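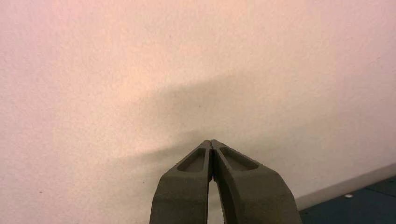 Ulteck Opens Orders for Its Two-Finger Wrist Kit

Ulteck, the small robotics shop in Jerkondale, started taking orders on 20th February for a gripper kit that a lot of hobby builders and teaching labs have been asking for since it was first shown in October. It comes with two molded fingers, a mounting plate, a drive unit and a bracket for a small camera that sits at the wrist and looks out over the fingers.

The camera view is the part that got me excited. Plenty of low-cost grippers leave you to work out your own camera mount, and you end up with tape, a cable tie and a picture that shifts every time the arm speeds up. With this kit the fingers come up from the bottom of the picture, the tips meet low in the view, and everything above them is left clear for whatever the arm is working toward. If you are steering an arm by hand from another desk, that matters a lot. You can see the tips closing and you can see what is past them, all in one view.

The fingers have a plain, matte look, with a slightly rough surface and a shallow pocket set into each one near the tip. "We changed those pockets more than any other part," says Muthoni Tanui, who runs design at Ulteck. "We wanted to take out material and still have a finger you could lean on."

Changing fingers is quick. Ulteck quotes 80 seconds for a full swap with the supplied hex key, and a second pair with softer tips can be added to the order. I managed it in a bit more than that on my first go (I dropped a screw), and faster after that.
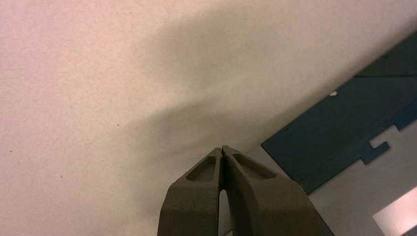 The wrist camera's view, with the fingertips nearly touching.

Software is handled by Cosolon, whose control app now has a profile for the kit. Plug in, pick the profile, and the app runs the fingers open and closed to find their limits before it lets you do anything else. Fidel Aravena, the Cosolon developer who wrote the profile, has also added a slider that stops the fingers at any opening you choose – great for people who pick up the same part all day and don't want to wait for a full stroke every time.

There is a shadow meter in the app too, and it is a lovely idea. An arm working close to a pale wall or a bright bench blocks some of its own light, and the soft gray patch it throws can confuse software that is looking for edges. The meter shows how uneven the light is across the picture and suggests moving a lamp or raising the exposure. Simple stuff, and I have wanted it for years.

A few things could be better. The cable that comes in the box is short, so anyone with a longer arm should order the extension at the same time. The printed guide skips the step where you set the camera angle, although the version on the Ulteck site has it. And there is no version yet for the older Laizer arms. Tanui says an adapter plate is being tested and will be sold separately.

Nine teaching labs had the kit ahead of the launch. Rehema Waweru, who teaches an evening robotics class in Jerkondale, has had her students driving it by remote for most of the winter. "They stop looking at the arm and start looking at the screen," she says. "Once that happens they get good very fast!"

Orders placed now ship in two weeks. Spare fingers are sold in pairs, and the drawings for the mounting plate are free to download for anyone who wants to fit the kit to an arm of their own.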